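Garment folding by hand-held gripper: notes from the first collection block
30th September | By Ulla Løken
4 shares | 0 comments

The folding work under the Dasteo project has moved from teleoperation to hand-held grippers. Teleoperated collection used two arms driven from a leader pair, and it produced clean joint data at a poor rate. An operator who can fold a shirt in a few seconds at home needed well over a minute through the leader arms, and the attempts that failed were usually lost at the second grasp, where the cloth layers have to be separated by feel. With the hand-held tools the operator stands at the surface, holds one gripper in each hand and does the task directly. Finger opening is logged along with the camera stream, and the tool path is recovered afterward.

The target for the block is 4000 accepted episodes across shirts, pants, shorts and towels. Shorts were scheduled first. They are small enough to be folded with four grasps, and they have the features that cause trouble later on: a stiff waistband, a lining that slides against the shell, and pocket seams that can be mistaken for a hem.

The written procedure is short. Lay the garment flat with both legs clear of each other. Grasp one side of the waistband and the hem on the same side, lift both together, and bring that leg over the other. Release the hem first. Then fold toward the waistband, press once with closed fingers, and move the item to the stack. Operators may regrasp as often as they like, but they may not put a tool down during an episode, and they may not use a free finger to smooth the cloth. The second rule is broken more often than the first, and those episodes go in the reject folder regardless of how good the fold is.

Collection is done in ordinary rooms, on beds and tables, with whatever covers are already there. Patterned and fuzzy surfaces are kept in. An early test set recorded on a single gray tabletop gave a policy that did well on that tabletop and grasped at the print when it was moved to a flowered cloth.
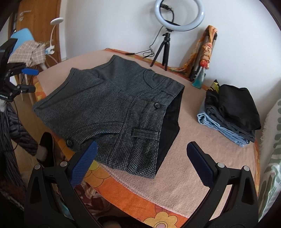 Aryee asked whether the waistband ought to be given a fixed direction at the start of each episode, on the grounds that a policy trained on every orientation spends most of its data learning to rotate. The point was argued at some length in the review. Aryee's figures came from towels, where orientation matters very little, and the rest of the group did not think they carried over. The compromise is that the starting direction is left open, but the operator reads it out before the first grasp so that episodes can be sorted by it later. If the sorted subsets show a clear difference, the rule will be revisited in October.

Two processing issues are worth recording. First, path recovery fails when a tool is brought too close to a plain surface. A blank wall or a dark garment filling the view leaves the tracker with too few features, and the path jumps. Operators should begin each episode with a slow sweep of the work surface and keep some background in view during the lift. Second, the finger pads wear. A worn pad slips on smooth lining and the operator compensates by squeezing harder, which shows up in the log as a narrower opening for the same fabric. Pads are now changed at the start of every session, and the change is entered in the sheet.

Acceptance so far is 89 percent for single-layer grasps and 59 percent for episodes in which the waistband has to be picked up through two layers. The second number is low mainly through lost tracking, with dropped cloth a smaller cause. No change to the gripper is planned until the tracking losses have been separated out.

Session sheets for the block are in the Drirkmont folder. Please use the new template, as the old one has no column for starting direction.

Contact the newsletter desk | © Drirkmont | Back to top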